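Home | About us | Newsroom | Products | Careers | Contact

Category: Company News

Mukano opens seed cleaning and storage site in Hakurbridge

New site gives growers of small grains a shorter way from harvest to planting

HAKURBRIDGE – Mukano, the Basel seed company, has opened its new cleaning and storage site in Hakurbridge. The site takes in wheat, barley, oats and rye from contract growers in the district and prepares the grain as seed for the next planting. It is the second site of the company outside of Basel, and the first one that does cleaning, treating and storing under the same roof.

Until now, growers in the Hakurbridge district had to send their seed grain to Basel and wait until it was returned. In the busy weeks after harvest this could last longer than the growers wished, and some of them planted later than they had planned. With the new site, Mukano expects that a normal lot can be received, cleaned and tested for moisture within 24 hours after delivery.

The building has 10 storage bins, which can be filled and emptied separately. In this way the lots of different growers stay apart from each other during the whole process. Each lot receives a number at the scale, and the same number is printed on every bag. The site has room for 1,202 tons of cleaned seed. Two cleaning lines are installed, one for the larger wheat lots and one for smaller lots such as rye and oats.

A part of the building is reserved for Mao, the winter barley variety which Mukano has developed for light soils. Mao was offered last season to a limited group of growers, and the demand was almost double of what the company could deliver. Seed of Mao will now be cleaned only in Hakurbridge. Growers who have already ordered it do not need to change anything in their contracts – the place of pick-up is changed automatically.

Deliveries are accepted from the start of harvest until the end of October. Growers are asked to announce their lot by telephone before they come, and to bring a clean trailer. Grain with a moisture that is too high for storage can be dried on the site for an extra fee. The price list is available at the office and is the same as in Basel.
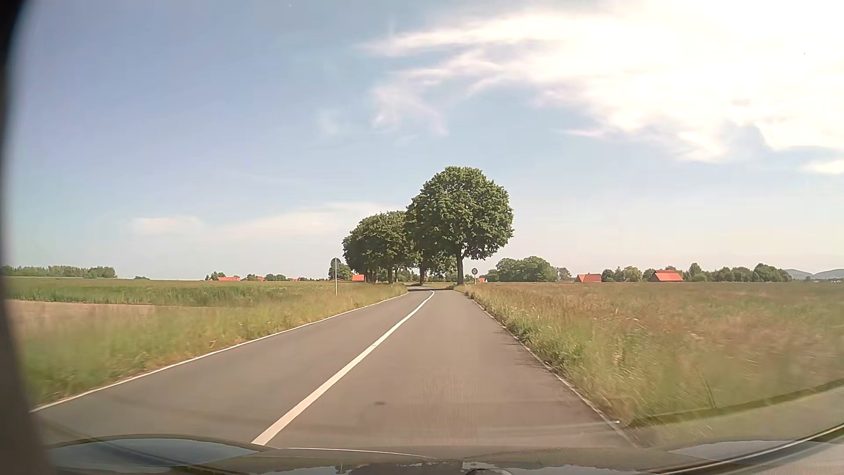

Several growers in the district said they had asked for such a site for many years, and that the cost of transport had been for them the main reason to buy seed from elsewhere. One of them added that he will put a larger part of his land under rye again, now that small lots are also accepted, but he would like to see longer opening hours in the harvest weeks. Mukano has answered that the hours will be looked at again after the first season.

The office in Hakurbridge is open in the mornings from 7 a.m. In March the company will also hold an information morning for growers, with the subjects of seed treatment, storage on the farm and the new contract for Mao. Participation is free, but a registration at the office is necessary.

About Mukano

Mukano breeds, cleans and sells seed of small grains. The company has its main office in Basel and works with contract growers.

Related news

Mao winter barley: what to know before planting
Changes in the grower contract for rye and oats
How to take a good moisture sample
Basel site: opening hours during harvest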